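4.2 Equipment planning

We set the budget at Firkgate before choosing any hardware, and it paid off! Each of the 3 stations was given one handheld gripper, with a fourth kept as a spare. Fingers were costed as consumables - a line that our first plan, drafted by Tarek Kanaan in May, had left out entirely.

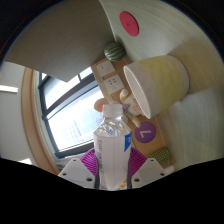 Figure 6. Handheld gripper with magenta ribbed pads at a clear plastic bottle.

Spare pads therefore went into the same order as the grippers, 30 pairs in all. We were delighted by how much this simplified the schedule. Of the 320 sessions planned, 291 went ahead on the original dates, and no station waited on a delivery. Loubna Shawky's cost sheet (Appendix B) lists storage and shipping separately.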